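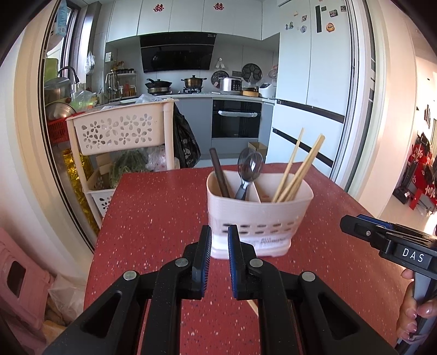

Nest Edwards, demonstrations lead, Prarnia household handling project

Report to Trefor Price at Hillska, for the period ending November

You asked for fewer adjectives this time, so I shall begin with a number. We have recorded 323 demonstrations of the cutlery task, against the 100 we promised in the spring. Before anyone orders cake, 124 of them have been set aside, mostly for fumbled grasps and one long run in which I had the left and right grippers logged the wrong way round. That was my doing and Haf Maddocks has been gracious about it, in writing, to the whole team.

The task has stayed as agreed. The person holds a gripper in each hand and moves spoons, knives and chopsticks between the table and the utensil holder. We work in a real kitchen with real clutter, as your reviewers wanted, and nothing gets tidied for our benefit.

Chopsticks remain the villain. They are thin, they roll, and they cross over one another whenever there are two. Gunnlaugur Lykkegaard has rewritten the instructions for demonstrators, who are now told to approach slowly and pinch near the middle. His first draft ran to four pages. The current one fits on a card.

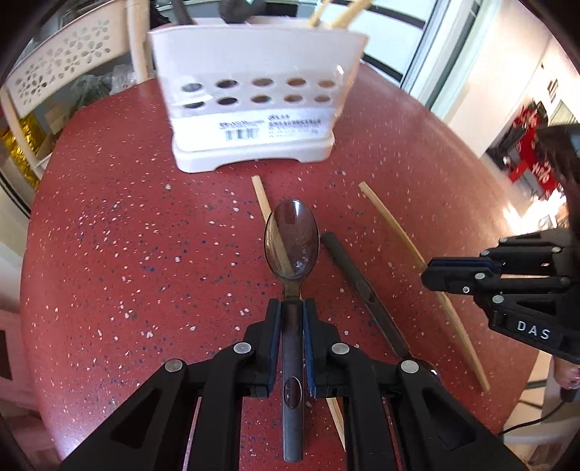

Gripper closing on a spoon handle, with the knife and chopsticks still on the table.

Spoons are going well, which I mention because little else in this report is as cheerful. Knives are somewhere in between.

Spending is on plan apart from replacement finger pads, where I was optimistic. Emrys Gwilliam has the invoices.

Next period we start training on the sessions we kept, and add roughly 90 more with chopsticks only. I would like a decision on the second site before then. The request has been with your office since the last report, page two, under the adjectives.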